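Subject: Re: [gosling-club] whiteboard bits for January

Duarte Azevedo wrote:
> Does anyone still have the big whiteboard from the Branau hall?
> And are there any magnets left? I need 6 if we can manage it,
> plus something to wipe it with.

Hi Duarte, hi all,

Yes, I've got it! It's lying flat at mine and it's still nice and shiny (a bit too shiny, the ceiling lights bounce right off it). I've dug out an orange magnet, a green one and a blue one, and the eraser with the black top too.

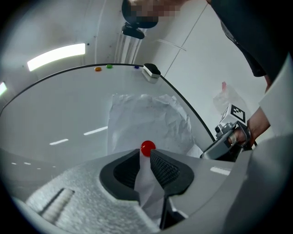 Board with magnets and eraser, plus the red ball and some crumpled paper

I can't swear to any more magnets, but I'll have a rummage in the Zollow box tonight. If anyone else has a few spare, shout! The paper can go in the recycling unless somebody wants it. I'd like to keep the ball for the throwing game, if that's all right with everyone.

Could someone with a bigger car fetch the board? Any time after 6 suits me.

Cheers,
Pip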